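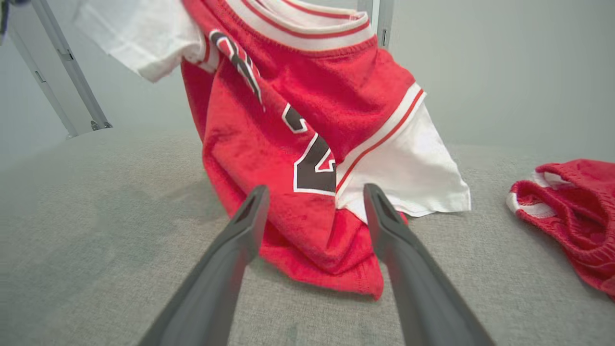

The equipment submission for the coming year is due in October, and I have again been asked to set out in writing what the garment handling bench at Lultilmont requires and what it can do without. The document itself will be short and will follow the standard form. This post is the longer version, for readers who write to me each year asking how such a budget is put together. The bench is at present working on team uniforms, and the red basketball jersey is a fair guide to where the money goes: a mesh body, white side sections with a striped trim, large printed numerals, and a pair of slim slotted fingers that must deal with all of them. Every line in the submission can be traced to one of those surfaces.

## The starting position

The bench has one arm, one gripper and one wrist camera in regular service. The gripper came to us from Koller with the original purchase and was specified for rigid parts in trays. It was moved to fabric work later, when the tray project closed. The fingers have been changed since then, but the body has not.

My first draft of the budget asked for a second arm. Lorenz Wallner, who approves capital items over a certain value, returned it with a single question in the margin: what does the first arm do on a Monday? I went back through the booking sheet. On most Mondays it was idle until early afternoon while we re-seated the fingers and repeated the camera calibration. A second arm would have doubled that task. The request was withdrawn, and the money has been directed towards the things that keep the first one waiting.

## Fingers and tips

Fingertips are a consumable and should be budgeted as one. We had been treating them as spare parts, ordered when somebody noticed the drawer was low, and on two occasions last winter the drawer was empty. Our records give a working life of roughly 400 grasps on knitted mesh before the grip becomes unreliable. Smooth linings are kinder. Printed lettering is harder to plan for, as the tip may meet bare fabric at one edge of a numeral and a coated surface at the other.

I have asked for 40 pairs. That figure covers the planned sessions with a modest reserve, and it allows a full change at the start of each week whether or not the tips look worn. Notburga Gisler argued for a harder compound from Gavmont, which costs more per pair and is said to last longer. We have agreed to order a small quantity and record the results on the same garments before any change is made to the standing order.

## Garments

It surprises people outside the group that clothing appears in an automation budget at all. It is a significant line. A bench that handles the same jersey for a season will become very good at that jersey, and the figures it reports will flatter everyone involved.

The submission provides for 200 garments, purchased in mixed lots. I have set out the following conditions for the purchasing office:

- at least half are to be used or previously laundered, since new fabric behaves differently in the hand
- tops and shorts are to be bought as sets where possible
- no more than one lot is to come from any single supplier
- plain items are to be included, even though the printed ones are of more interest

Laundering is entered separately under services. Last year it was absorbed into general supplies, where it could not be found when we needed to defend it.

## Work surface and supports

The present grey covering will be kept. There was a proposal to replace it with a hard white top, which would make photographs tidier and make the lifting of thin fabric considerably worse. A soft surface lets a fingertip press down slightly before it closes. I have entered the cost of one replacement covering and nothing further.

The metal support frame at the back of the bench is also retained. Skulside quoted for an enclosed cell with integrated lighting, and it was a careful and well-prepared quotation. It would have consumed the greater part of the allocation. I have filed it for the following year and thanked them for their time.

## Service and labour

Two items are regularly left out of requests of this kind and then paid for in some less honest way.

The first is the service agreement. Ours covers one scheduled visit and telephone support between nine and five. The extended agreement adds a second visit. Having gone without it for a year, I have included it.

The second is the time of the people who reset the garments between attempts. Folding, turning, laying out and photographing take longer than the robot's own portion of the work, and the ratio does not improve with practice. If the hours are not written down, they come out of somebody's evenings. They are now a line of their own, directly beneath the fingertips -- and they are the larger of the two.

## What remains open

The camera is the one item on which I have not settled. The present unit is adequate at close range when the garment lies reasonably flat. With a bunched jersey, a numeral may be mostly hidden within the folds, and higher resolution will not reveal what is folded under. A second, fixed camera is the more sensible purchase, provided it can be mounted without interfering with the arm. Notburga is to measure the clearances this week, and I will enter a provisional sum in the meantime.

Quotations for the mount are still outstanding from two suppliers. If they arrive before the form closes, the provisional sum will be replaced with the lower of them.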